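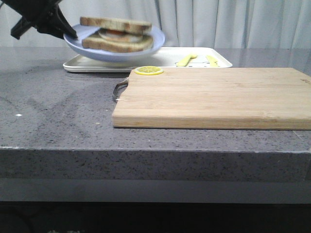

Does the Wukik toaster handle bread straight from the freezer?
It does, and you don't need a special button for it. Turn the dial one notch past your usual spot and leave it alone.

Wukik Two-Slot Toaster
$86 (was $97)
In stock, ships from Tellasthorpe

I've sold a lot of toasters at Drendus and I have strong feelings about them, so bear with me! Most of the ones people bring back to me have the same problem - one side of the bread is tan and the other side is practically raw. The Wukik has a heating wire on both faces of each slot that runs all the way up, so the top half inch of a tall slice gets toasted too. I eat toast every single morning and this is the one I have at home.

The slots are wide. I've had halved bagels in there, thick sourdough, and a hot cross bun that really should've been sliced thinner (it came out okay, a bit dark on the crown). Very long slices from an oval loaf still stick out one end, and I just flip them halfway through.

The dial goes from 1 to 6. I'm a 3 for white bread, and rye needs a little more. If you're making sandwiches, go lighter than you would for butter and jam - the bread stays bendy in the middle and doesn't scrape the roof of your mouth. Bríd Mac Carthaigh, who packs our orders, thinks anything under 5 is warm bread and not toast. We've agreed to disagree. 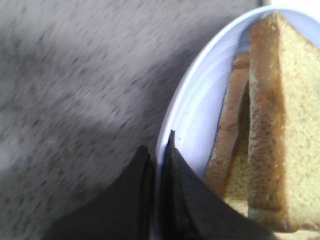
White plate, speckled gray counter.

A few things to know before you order. The cord is 26 inches long, so measure to your outlet first. I get more emails about that than anything else! It wraps under the base if you want it shorter. The lever has a high lift for small things like English muffins, and it's stiff for the first week or so. Mine loosened up fine.

The crumb tray slides out from the back. Unplug the toaster, let it cool, tip the tray over the sink and wipe it with a damp cloth. Please don't put it in the dishwasher, the coating goes cloudy. And please, no forks down the slots, ever. If something gets stuck, unplug it and use wooden tongs. We carry the Rimkutė ones, and they're the right width for this.

What's in the box
Toaster, crumb tray, bun rack, printed manual (the manual's tiny, so email me if you'd like a large-print copy)

Colors
Cream, dark green, black. Green is the one that sells out, and the next batch is due in August.

Warranty and repairs
You get 3 years from the day it arrives. Deok-su Seol does our repairs in the back of the shop and can swap a heating wire or a lever spring while you wait, if you're local. Everybody else, write to me first and I'll send a label. Keep the box if you've got room for it - it makes mailing so much easier.

Returns are fine even if you've used it, just shake the crumbs out first.

Price last updated Friday, January 3, 2025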